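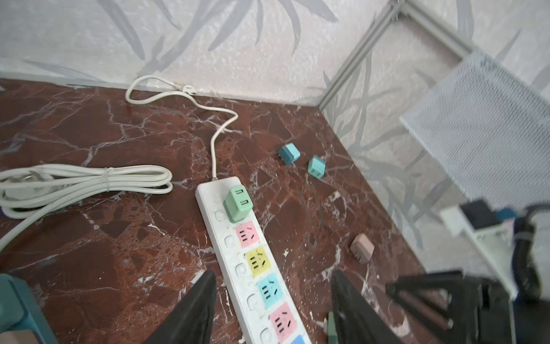 *Switched power strip with coloured sockets, plug adapters and cable on the work surface.*

## Risteo two-arm bench cell

The Risteo cell from Vurnetti takes on plugging and unplugging work at a bench: fitting adapters, seating plugs, clearing a strip for the next one. It has 2 arms, each with a gripper, so one can hold while the other pushes.
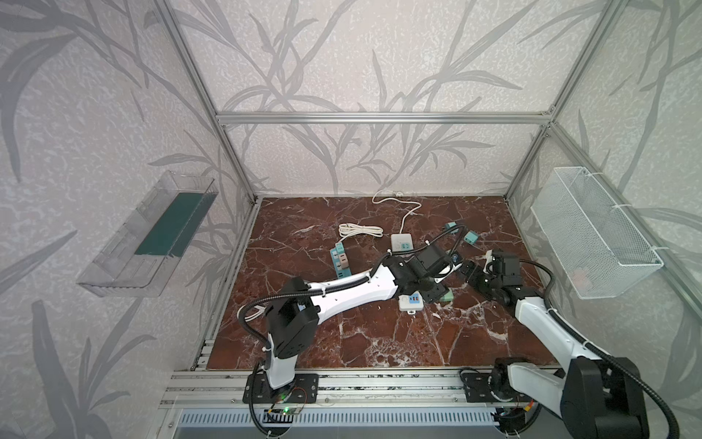
At Enera's returns workshop the cell runs the repeat checks, 76 strips a shift. The 3 people on that bench used to do these by hand and now sort incoming stock, deal with faults and sign off results. Sore thumbs are down. Walking is up – the trays still have to be filled and emptied by a person.

Staff need 4 days of training before they run the cell alone. Tangled cable is the usual cause of a stop, and the operator clears it by hand with the arms parked.

**Supply:** through Wróbel, with installation and training. Next deliveries in September.

**Not included:** trays, spare finger pieces, bench lighting.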